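How to clean a pale work surface (and what you can stop buying)

Posted by Eftychia Tsolakis, December 9, 2022

I own far too many bottles that promise to bring a white table back to new. I've worked my way through most of them, and I'd put the bulk in the same class as slimming tea. Marks on a pale surface come off with a short list of dull things, or they don't come off at all and you learn to live with them.

Before you start, find out what the top is made of. Painted board, melamine, oiled wood and plastic sheet all look much alike under a layer of grime, and the advice for one can wreck another. Look underneath, where the finish often stops. If the underside is raw wood and the top is shiny, you have a coating of some kind, and you should treat it as thin until you learn otherwise. The label on my own Tradholm table says "wipe clean", and it doesn't say with what.

Step 1. Dust it dry

Use a soft brush or a dry cloth. People skip this and go straight in with a wet sponge, then wonder why they have a grey paste in the corners. Grit under a wet cloth also scratches, and a scratch on white collects dirt for ever after.

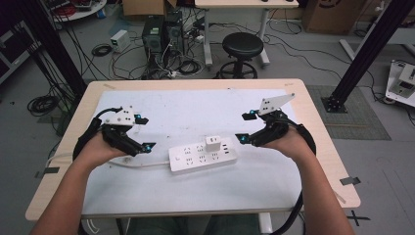

Step 2. Warm water and washing-up liquid

A few drops in a bowl. Wring the cloth out until it hardly drips, wipe, rinse the cloth, wipe again. Go over it once more with plain water, as leftover soap dries to a film that picks up the next lot of dust. Dry it with a towel.

Try this twice before you try anything else. I mean it. Styliani Katsaros wrote in to tell me her table was past saving after a year of pencil and glue, and it came up fine on the second wash. She had already paid for a bottle of Plilis, which is still sealed as far as I know.

Step 3. Deal with what's left, one mark at a time

Pencil and graphite: a clean white rubber, the sort you'd use on paper. Brush the crumbs away and don't grind them in.

Grey scuffs: bicarbonate of soda mixed with water to a soft paste, put on with a fingertip and rubbed lightly. It is an abrasive, whatever the "natural" crowd say about it, so test it somewhere out of sight.

Felt pen: a little surgical spirit on a cotton bud, window open, no flames nearby. Keep it off varnish and paint, which it can soften.

Tea and coffee: lay a damp cloth over the ring for ten minutes, then wash as in step 2. I have never seen lemon juice do better, though I have been told many times that it will.

Dried glue: lift it with the edge of an old plastic card. No knives.

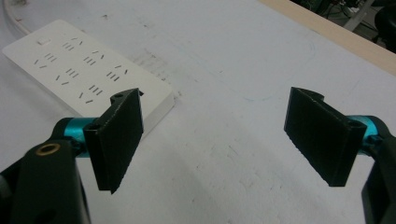
White tabletop between two black gripper fingers.

What about the foam blocks?

They work, and they work by sanding. A Stallum block took the shine off a patch of my table along with the ink, and the patch shows whenever the light comes in low. On a matt top you may get away with it. On gloss I wouldn't.

And bleach?

Sotiris Makris swears by it. I think he has been lucky. It can turn some plastics yellow, it does nothing for grease, and it must never be mixed with other cleaners.

Should you cover the table?

Probably, if you work at it every day. A big sheet of plain paper costs next to nothing and can be thrown away when it gets grubby. Clear vinyl mats last longer, but some kinds stick to paint in warm weather, so lift yours now and then and have a look. I left one down until October and had to peel it off in strips.

If the marks still won't shift, the stain has gone into the surface and you're looking at sanding and repainting. Ask for a price first. I was quoted 536 for mine, and I put a lamp over the worst bit.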